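Ticket 1628: Plakon sync stops partway through the shared folder
Product: Plakon desktop client
Site: Ovham office
Status: Resolved, left open for monitoring until the end of September

Reported problem

The sync client on the office workstation gets partway through the Renders folder and stops. The tray icon keeps spinning and the status line says "Checking files". No error is shown. Pausing and resuming does nothing. Quitting the client and starting it again gets a few more files through and then it stops again. Other folders on the same account sync fine.

The folder holds 2640 files, mostly still images and some project files. The Brollberg office sees only part of it and has been asking for the rest by email.

Log

9:10 am
Checked disk space on the workstation and on the server. Plenty on both. Checked the account quota in the Plakon admin page, not close to the limit.

9:25 am
Turned off the bandwidth limit in the client settings. It was set to 40 KB per second, left over from when the office was on the old line. Transfers got faster but the client still stopped at the same place, with 389 files left to go.

9:50 am
Tried a wired connection instead of wireless. Same result. Put it back the way it was.

10:15 am
Opened the client log. The last line before each stop is a scan of the subfolder "Danko – final, use these". Nothing after it. Renamed the subfolder to Danko_final in case it was the dash or the comma. The client picked up the new name, scanned it, and stopped again. So the name was not the problem, but I left it renamed.

10:40 am
Moved the Danko_final subfolder out to the desktop. The sync finished in a few minutes. The problem is something inside that subfolder.

11:05 am
Moved the contents back in small batches. Everything went through until a shortcut called "All renders". It points back to the top of the Renders folder. The client was following it and scanning the same folders over and over – this also explains the high processor use that was reported last month and closed without a fix.

11:20 am
Deleted the shortcut, moved the remaining files back, and let the client run. Sync completed with no files pending. Restarted the workstation and it completed again.

11:45 am
Turned on "Ignore shortcuts and links" under Advanced. It is off by default in this version. The setting is per machine, so it has to be changed on each workstation separately. Two are still to do.

1:30 pm
Brollberg confirms the full folder is there. Opened a few of the stills from the Brollberg side to check that they were not damaged. They display normally. 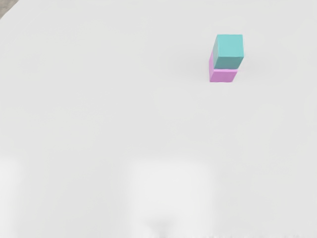
Follow-up

Change the shortcut setting on the remaining workstations. Set the bandwidth limit again if anyone complains about slow calls during the day. Close this ticket if there are no new stops by the end of the month.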